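Setting Up Padlock Returns With a Two-Arm Cell

At the Skondmont plant, lockout padlocks come back to the tool crib at the end of every shift. Until June, the crib attendants matched each one to its key, tried it, and hung it up by hand. The register lists 1463 locks. Most of the handling now goes through a two-arm cell running Zukine, and the attendants do the checks, the paperwork and the locks the cell can't deal with. These steps cover what we changed on the people side. For wiring and arm calibration, use the installer's manual.

1. Decide who owns the result

Do this before the cell handles a single lock. At Skondmont the attendant on duty signs for every lock that goes back on the board, whether a person or an arm handled it. Write that into the job description. People worried that they would be blamed for the machine's mistakes, and the fix was to give them the right to reject any lock without filling out a form.

2. Sort before you load 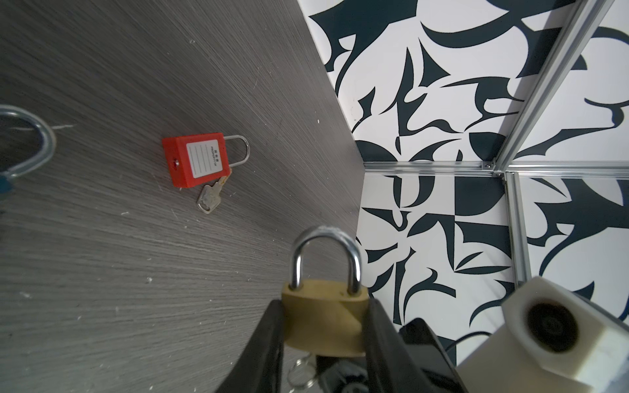
Returns used to arrive in a bucket, all mixed together, and that has to change first. Ask each crew to hand in a lock with its own key. Lay the locks out with space between them so the fingers can close on both sides of the body. A brass lock can be gripped by the body with the shackle standing up, while a red one waits on its side with a key next to it. Keep "PROPERTY OF" labels on the locks that have them. The attendants read those when a lock turns up from another department.

Limit a batch to 12 locks. We tried larger batches and spent the saved time untangling shackles.

3. Set the grip by body type

In Zukine, open the Grips tab and make one entry for each style of lock you stock. Don't reuse the brass entry for painted or coated bodies. Start with the lowest force and raise it a step at a time until the lock stays put through a full lift and turn.
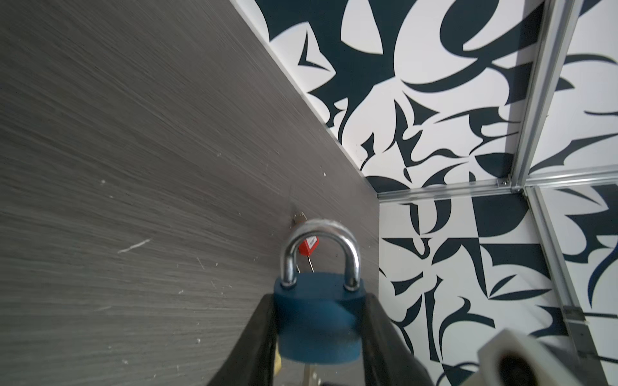

Save each entry under the name the crew uses for that lock. Ours were first saved under supplier part numbers, and the second shift ended up keeping a handwritten list taped to the monitor.

4. Plan the attendant's new hour

A full batch needs an attendant at the start and at the end. In between, we scheduled 40 minutes of other work: inspecting hasps, replacing worn tags, updating the Bultance register. Put this on the rota with a name next to it. During the first weeks it was left open, and the attendants got pulled onto the loading dock.
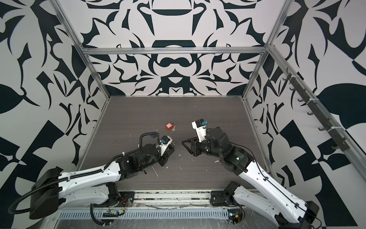 Pay grades stayed the same. Two attendants took the Sani operator course, and they can now pause the cell, clear a jam and restart it. Everyone else may pause it and call one of them. Reaching in while the arms have power is off limits for all staff.

5. Keep the hand test

An attendant still opens and closes every lock by hand before it goes on the board. Log any that stick. If a lock fails on two returns, scrap it along with its key.

6. Clear up at shift change

Stop the batch, let both arms park, and switch off arm power. Collect the locks and keys left on the work surface, brush it down, and write the number of unfinished locks on the handover sheet.

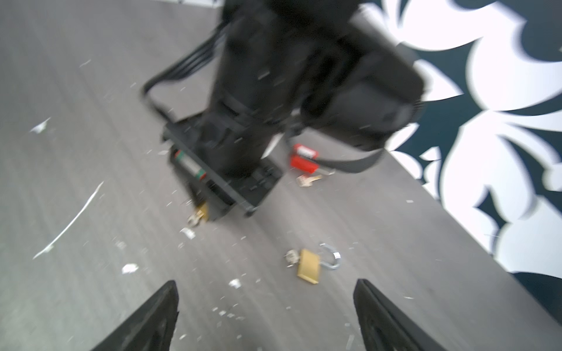

One reader wrote that their crib dropped the hand test after a month and regretted it, as the attendants stopped noticing worn shackles. The same reader suggested rotating the cell job every Monday so that each person keeps up with both kinds of work. We have started doing this on first shift. Second shift still swaps daily and prefers it.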